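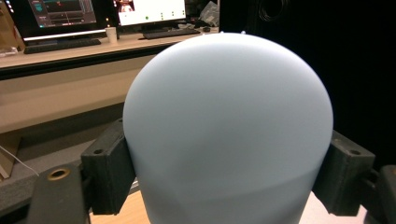 The blue one, held from both sides.

My aunt left me the house in Travstead and a box marked 523. Inside was a pale blue thing with a rounded top, wrapped in a Stelitz dish towel. There was no note.

I asked at the hardware store on Pichon Street. The man said it could be a lamp, or part of one. The woman behind me in line said her mother had kept one by the bed for 30 years and talked to it in the evenings.

I took it home and set it on the table. Around six the light came in and the top went nearly white. I told it the furnace was out again and that I had not called my brother.

Then I called him. He asked if I had found the blue one yet.

Filed under: Short Fiction, Family
We use cookies to remember your reading settings. OK
© Wedville Review | Contact | Back to top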